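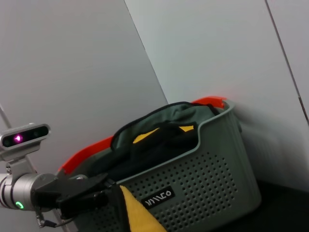
The gray and orange basket, in its corner.

27 Dec 2022

Well, it's done. We signed the last of the papers for the sale of Nerirar a little before lunch, and I have been walking from room to room ever since with a cup of coffee I keep forgetting to drink. Several of you have written over the past months to ask how it was going, and I kept putting you off because I wasn't allowed to say much. Now I can say a fair bit (not the price, sorry!), so pull up a chair.

For anyone new, Nerirar was the small company I started with my brother-in-law to make the guide rails and brackets that hold conveyor belts straight. It's not the sort of thing you bring up at a party. We began with two machines in a rented unit and ended up with 56 people and 593 different parts in the catalog, a good many of which I could still draw for you from memory, though my family has asked me not to.

The buyer is Wondasov, which makes the conveyors themselves. They had been our customer for years, so they knew what we were good at and, I'm afraid, exactly what we were bad at too. Their first letter came in July, when I was up to my elbows in tomato plants, and I read it on the back step with dirt all over the page. It was one paragraph long. I read it four times and then went back to the tomatoes, which tells you how ready I was to think about it.

I had always pictured selling a business as something like selling a house. You agree on a number, somebody checks the roof, you hand over the keys. The number took us one afternoon! Everything after that took five months. There was a list of questions from their lawyers that ran to 80 pages, and some of the questions had smaller questions tucked inside them. Did we own the drawings for the older brackets? Had we ever promised a customer a price in writing and for how long? Who held the lease on the yard behind the paint shop? (That last one cost me a whole week and two trips to the county office, and the answer was that we did, but under a name we had stopped using.)

We had our own help, thank goodness. A small firm called Kavanagh looked after our side, and they were patient with me in a way I don't think I would have been. When I got cross about a clause they would let me run down like an old clock and then ask what I was really worried about. Usually it was the same thing, the people on the shop floor. In the end we got it in writing that everyone keeps their job and their years of service, and that the plant stays where it is for at least three years. I would have liked five. I still think about that.

The other sticky bit was Dudetti, our little software sideline, which keeps track of which belt needs which part and when it's due for a change. Wondasov wanted it, then didn't, then wanted it again at a lower price. We finally left it out of the deal altogether, so it stays with us, and my brother-in-law is delighted. He has already moved his desk.

As for what happens next, signing isn't quite the finish. There are still a couple of consents to come in, one from the bank and one from our largest customer, and then the money and the shares change hands. After that I stay on for 90 days to help the new plant manager find everything. I've started a notebook for her. So far it has the trick to the loading dock door, the name of the good bearing supplier and a page and a half on the coffee machine.

People keep asking if I'm sad. I was, a bit, on the drive home, and then I got stuck behind a gravel truck for six miles and was mostly annoyed. I expect it will come and go. Meanwhile there is a whole house here that has been waiting since summer for some attention, and I mean to start with the laundry.

Comments are open as always, and I'll try to answer everybody this week. If you're in the middle of a sale of your own and want to compare notes, please do write. I have a very long checklist now and would love for somebody else to get some use out of it.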